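Teaching a hand to tidy up: our final report on Mornunano

Robotics Club, Disley. Project report, May 6, 2020 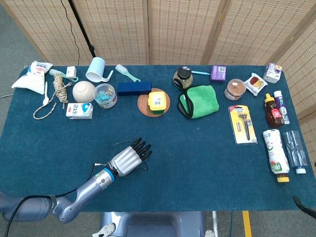

When we started Mornunano back in August, the plan was a simple one to write down and a very hard one to do. We wanted a robot arm with a proper five-fingered hand to pick up everyday things from a table and put them where we asked. No neat wooden cubes, no coloured balls with handy flat sides. Real shopping, real bathroom stuff, the sort of mess you find on a kitchen worktop on a Sunday-dinner sort of afternoon. We are so pleased with how far we got!

Why we chose household things

Last year's club entry used a two-fingered gripper and it was brilliant at blocks. Then somebody gave it a toothbrush. It pushed the toothbrush along the table, tipped it over the edge and then closed very firmly on nothing. We laughed a lot, but it stuck with us, and when the new project came up we all wanted to have a go at the awkward stuff. Toothbrushes, plastic bottles lying on their sides, a milk carton, a bit of rope. Each one is difficult in its own way and we learned to be quite fond of the difficult ones.

The rules we set ourselves were that every object had to be something you could find in an ordinary house, that nothing could be stuck down, and that the table had to be rearranged between runs so the arm couldn't just repeat the same path. The carpet covering stayed on throughout. We had tried a bare tabletop in the first weeks and round things rolled off whenever the hand so much as brushed them. Carpet gives a bit of grip, and it's much quieter when you drop a jar (we dropped a lot of jars).

How it works

The control program is called Agbeko and we wrote nearly all of it ourselves. It breaks a pick into stages: look, choose a grasp, move above the object, come down slowly, close, lift, check. The check at the end was added late and made more difference than anything else we did. Before that the arm would carry on with great confidence to the drop-off point holding thin air.

We gave Agbeko 6 grasps to choose from. The wrap is for bottles and jars, with all the fingers curling round. The pinch is for anything thin. The others are variations, such as coming in low and sideways for things lying flat, and one we called the spider, where the hand comes straight down with the fingers spread and then gathers everything in. The spider was meant as a joke and ended up being our best way of picking up a cloth pouch.

Training took far longer than we had planned. We guided the arm through each type of pick by hand first, saved the movements, and then let Agbeko try on its own while one of us kept a finger near the stop button.

Results

We did 300 test picks for the final round, using 20 objects. The arm managed 173 of them, counting a success only if the object was lifted clear and set down again without being dropped or crushed. Just over half might not sound like much, but in our first proper test it couldn't do a single one, so we were jumping up and down!

Jars were the star turn. They're stiff, they stand up nicely and the wrap grasp suits them. Cartons were good too if the hand came at them across the narrow side. Bottles on their sides were all right when the fingers landed in the middle and hopeless when they landed near the cap, as the whole thing would swing round and slip out.

Rope was the worst. Our program thinks of an object as having one middle and two ends, and a coil of rope doesn't really fit with that idea. Sometimes it grabbed one loop and lifted the lot, sometimes it pulled out a long tail and swept half the table with it. Crinkly plastic bags came a close second.

What went wrong

Plenty. We lost nearly two weeks to a loose connector in the wrist before we thought to wiggle it. We also changed the lighting halfway through and had to redo all the camera settings, so please, if you take this on next year, pick your lights and leave them alone.

What next

We have sent our write-up in for the Brarkavari student challenge and are waiting to hear. Whatever happens there, the next group gets the code, the notes and a long list of ideas. Top of it is touch sensing in the fingertips, so the hand can feel something slipping and squeeze a little harder. After that we'd love to see it unscrew a lid. The box of test objects is on the bottom shelf in the store cupboard, and the honey needs its cap done up tight.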